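Trotholm bypass resurfacing: anyone know the new closure times?

fahy_d
Has anyone got a straight answer about the night closures on the Trotholm bypass? The sign at the Bedau roundabout says 8pm to 6am, but the leaflet through our door says 9pm. I drive home from a late shift and I'd like to know whether I'm going the long way through the village or not. Also the ramp where the new surface meets the old one is dreadful, I went over it at 50 the first night and thought I'd lost a wheel.

gobnait_ob
The leaflet is the old one, Darragh. They changed it to 8pm in July when the paving crew got moved up from the southern end. I rang the Grellus helpline and was on hold so long that I got a whole basket of ironing done while I waited, so at least the afternoon wasn't wasted.

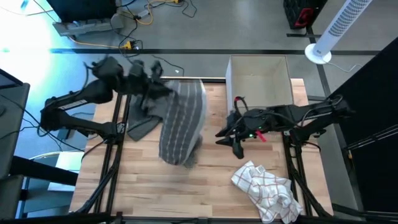
Grey towel with white stripes, mid-lift.

Anyway, the girl I got in the end was very nice and said 8pm sharp, both directions, until the bridge joints are finished. After that it's northbound only. She couldn't tell me when "after that" would be!

fahy_d
Thanks Gobnait. So 8pm it is. That's me through the village every night then, with every lorry in the county in front of me.

CiaranC
You were doing 50 over a temporary ramp? There's a 30 limit on from the filling station onwards. No wonder you nearly lost a wheel.

fahy_d
There was no 30 sign up the first night, Ciarán. There is now. I went back and looked.

CiaranC
There was, it was on the verge beside the Mateos yard. I'll give you that it was half behind a hedge.

maeveg
Can we not fall out over a sign, lads. My problem is the diversion. Who decided to send artics past the school and down Mill Lane? There are cars parked on both sides and two lorries met there on my way home, and neither of them would budge. I sat for ages with the engine off. The old road by the quarry is wider and hardly anyone lives on it, so why not use that?

gobnait_ob
I asked that very thing, Maeve (I had a list). She said the quarry road has a weight limit on the culvert, so anything heavy is out. I said fair enough, send the cars that way and keep the lorries on Mill Lane, and she said two diversions would confuse people. I'm not sure I buy it. We all manage to find the quarry road when there's a match on.

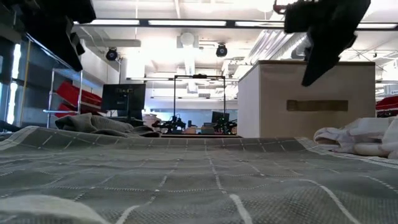 And the other thing on my list was the drains. If they're digging up the low stretch by the lay-by anyway, surely that's the time to fix the gullies, or we'll have a lovely smooth new road under a foot of water come winter. She took my name and said an engineer would ring me back. No call yet, but I'll post here if I get one.

CiaranC
The drains are in the contract. It was up on the boards at the open evening: new gullies on the low stretch and 2000 metres of new pipe. They do the pipe before the final surface goes on, so you won't see much of it yet. I think people are being a bit hard on this job, to be fair to them. That road was a disgrace for years and we all moaned about it, and now it's being fixed and we're moaning about that.

maeveg
I can be glad of a new road and still not want a lorry in my front garden, Ciarán.

gobnait_ob
Ha, well said Maeve. I went to the open evening too and I don't remember any boards about pipes, but the hall was packed and I only got as far as the tea. What I do remember is being promised 4 weeks of night closures, and we're into week 5 with the bridge joints not started. That's what gets me. If they'd said ten at the beginning I'd have grumbled and got on with it.
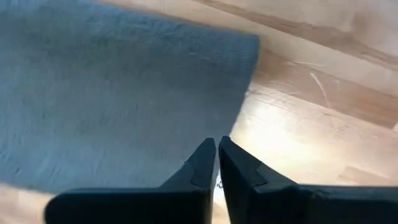
Philomena Gilmartin
They did say the bridge joints depended on the weather, Gobnait, I have the handout in front of me. It's in very small print on the back. And the drains are on it as well, so Ciarán is right about that one. What isn't on it anywhere is the bus. The last one out of Bedau is meant to use the diversion, but the driver told me he can't get round the corner at Mill Lane with the cars there, so he's dropping everyone at the church. It's a fair walk in the dark with shopping.

maeveg
I didn't know that about the bus. That's worse than the lorries. Has anyone told the council?

Philomena Gilmartin
I emailed them and copied in Grellus. I'd say the more of us write the better.

fahy_d
I'll send one tonight. Will I mention the 30 sign while I'm at it?

CiaranC
Do. Tell them to cut the hedge.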